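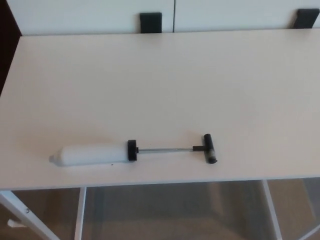 Pumping up match balls is the second part of the kit unit at Clonstead, and you need it before the March practical. A hand pump is a barrel, a piston and a rod. Pull the handle and air enters the barrel; push it and the air goes out through the nozzle into the ball. The silver rod runs from the black end cap to the T-shaped handle, and that stretch of metal is where grit does its damage — wipe it with a dry cloth before you start.

Procedure
Wet the needle and screw it on by hand. Keep the needle straight in the valve. Use full, slow strokes and stop to check the pressure with the gauge, not your thumb.
For training balls stop at 50 kPa, for match balls at 60 kPa. If you go over, let air out in short bursts.

Storage
Lay the pump flat with the handle pulled out no further than it needs to be. Needles go back in the tin — they bend in a kit bag.

Reading: Ivar Dahlgren's notes, section 2. Spare needles are in locker 581.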